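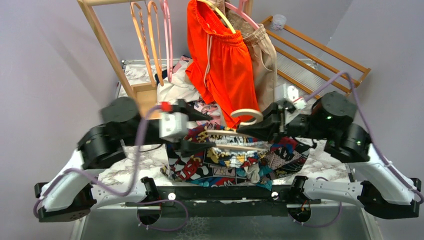

The hanger and the comic-print piece, with orange-red shorts and beige pants on the rail.

Hello from the Ullex clothing room! You asked for a shorter report this time, so I'll try to behave, but there is a lot to tell.

We've now sorted 1484 garments since the grant came through, and 1014 of them have been hung, tagged and moved to the lending closet at Terkine. The rest are folded in bins by size, mostly winter things that I don't want taking up hanger space until December. I'd hoped to be further along with the kids' sizes, but the tags arrived late and then we had to redo the first batch (wrong size column, my fault entirely).

The hangers you paid for have made a big difference. We were fighting over wire ones before, and anything with wide shoulders slid right off. I did buy a mix of styles, partly because Vostden was out of the flat ones and partly because I like a bit of color on a rail — sorry, but it does cheer the place up! The extra cost is in the hangers line of the budget sheet, and it came out under what we'd set aside.

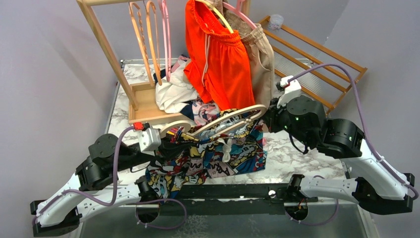
Comic print on a flat beige hanger, rack behind.

Shirts and other loose tops are still the slow part. A top in a slippery fabric can take 2 or 3 tries before both shoulders sit right, and big busy prints are the worst, as you lose track of which side is the front. I've started asking everyone to find the neck label first and lay the piece out flat before picking up a hanger. Shorts and pants go much quicker, so we do those at the end of the afternoon when we're all tired.
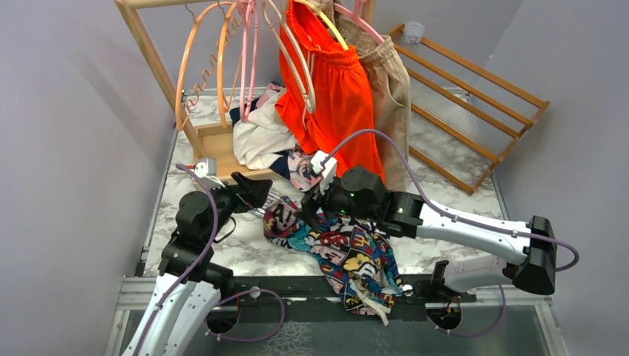
The rack from Chaudhary is the purchase I'm happiest with. I went back and forth between that and a metal one on wheels, and I'm glad I picked wood, even though it meant giving up the wheels. It stands right at the back of the marble-patterned work surface, so a heap like that cartoon print can be dealt with in front of it and go straight onto the rail. I'd like a second one the same size if the last payment stretches that far — we keep running out of rail before we run out of clothes.

Still to do: finish tagging the kids' sizes, write the care sheet for borrowers, and find a home for the odd socks. I'll send the receipts separately once I've scanned the Vostden ones, which are printed on that awful shiny paper and fading already. Could you let me know whether the second rack needs a new quote or if the old one will do?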